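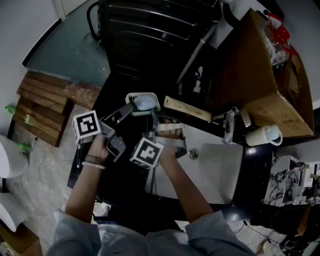 Thread on re-setting the collar of an old oil lamp, for anyone who has picked one up by the burner and been left holding only the burner.

The collar is the brass ring the burner screws into. On most old glass fonts it is held on with plaster. Plaster and paraffin have never got on, and after a century or so of sharing a lamp the plaster gives up.

My patient is a Zuccaro table lamp, clear glass font, pattern 657. I know the number because it's stamped on the burner, where it helps nobody, and missing from the base, where it would have helped me.

First job, empty the font. All of it. I once skipped the last spoonful and the shed smelled like a small airport until January.

Second job, get the old plaster out. Warm water and a bit of vinegar, leave it overnight, then pick at it with a wooden skewer. Metal picks are quicker and will also give you a chip to match the one you came in with.

Wanpen Rattanakul, who taught me most of what I know about lamps and all of what I know about patience, soaks hers for two days. I managed 16 hours and thought myself a saint.

Then the burner has to come out of the loose collar, and mine had been screwed in by somebody with a grudge.

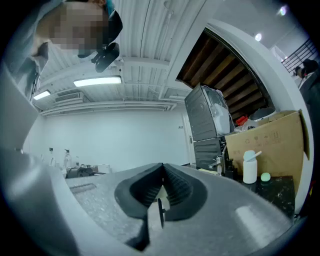
A seized burner wants grip, and hardly any force. Squeeze hard and the thin brass goes oval, after which it fits nothing ever made. Pliers are out, even with a rag round them. What you want between you and the brass is ribbed rubber, with fine parallel grooves like the ones on those two black pads, so that it bites without marking. Hold it low down, turn slowly, stop to swear, turn again.

It came free on the fourth go. I'd love to claim technique.

Now clean the neck of the glass. Any grease left and the new plaster will sit there politely for a week and then let go. Washing-up liquid, rinse, meths, dry.

Mix the plaster like double cream. Flerkora do a fine white one in a tub that will outlive me. Fill the channel in the collar, press it on to the neck, wipe off what oozes out.

Check it's level NOW. Put the burner and chimney on, stand back and look from two sides. Oluf Thoroddsen has a lovely Hidau lamp with a chimney that leans like a man at a bus stop, and he tells visitors it came that way.

Take the burner off again before the plaster sets. Ask me how I know. Don't, then.

Leave it two days. Paint the exposed edge of the plaster with shellac to keep the paraffin off, let that dry, and only then fill the font.

Cost so far: plaster, vinegar, one skewer. The Staken catalogue had a complete lamp in the same pattern for 1,412, chimney extra. I have read that page several times – always sitting down.

Shellac went on this morning, 5/27/22. Wicks next, once I've found where I put the wicks.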